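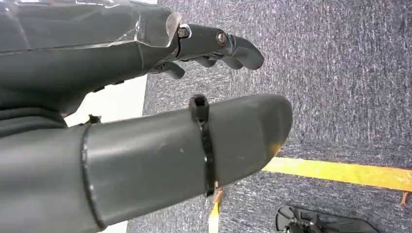

Gray hand with clear plastic film over the top, above speckled carpet

Looking After Movie Discs, Posters and Props at Home

If you have been buying superhero movies on disc for a few years, you probably have more of them than shelf. The tips below come from sorting out a collection of more than 300 discs, along with a stack of posters and one helmet that never fit anywhere.

Discs

Store discs upright, like books. Flat stacks put weight on the bottom cases and the hubs start to crack. Steelbooks scratch each other, so slip each one into a clear sleeve before it goes on the shelf. The Wevlow sleeves fit standard steelbooks but are too tight for anything with a cardboard outer band.

Wipe a dirty disc from the center straight out to the edge with a soft, dry cloth. Don't go around in circles. For sticky marks, use a drop of dish soap in lukewarm water, rinse, and pat dry. Paper towels are too rough.

Replace broken cases one at a time as you find them. A spare case swapped in today is easier than a box of loose discs next year.

Keeping a list

A plain spreadsheet works fine. Use one row per movie, with columns for title, format, shelf and who has borrowed it. File a franchise under the series name and then by release order - otherwise the sequels end up all over the alphabet. Box sets get one row for the box and one for each movie in it.

Posters

Rolled posters should be stored on the outside of a wide tube, with acid-free paper over them, or loosely inside one. Tight rolls leave waves that are hard to get out. To flatten a poster, lay it face down on clean paper, cover it with another sheet, and put heavy books on top for a week.

Hang framed posters away from direct sun. Reds go first. A Fallard frame with a UV front costs more but is worth it for anything signed.

Masks, helmets and figures

Dust with a makeup brush, working from the top down. For grooves, a dry cotton swab is enough. Keep glass cleaner off painted parts and off clear visors, which can turn cloudy.

Soft vinyl masks lose their shape if they sit empty. Stuff them with tissue paper. Don't leave vinyl pressed against other plastic through the summer - the two can stick together.

Figures with loose joints can be tightened with a thin coat of clear floor polish inside the socket. Let it dry overnight before moving the joint.

Movie night

Turn off motion smoothing on the TV. It may be hidden under a picture submenu. Put a lamp behind the screen if your eyes get tired, and start the disc ten minutes early to get through the trailers.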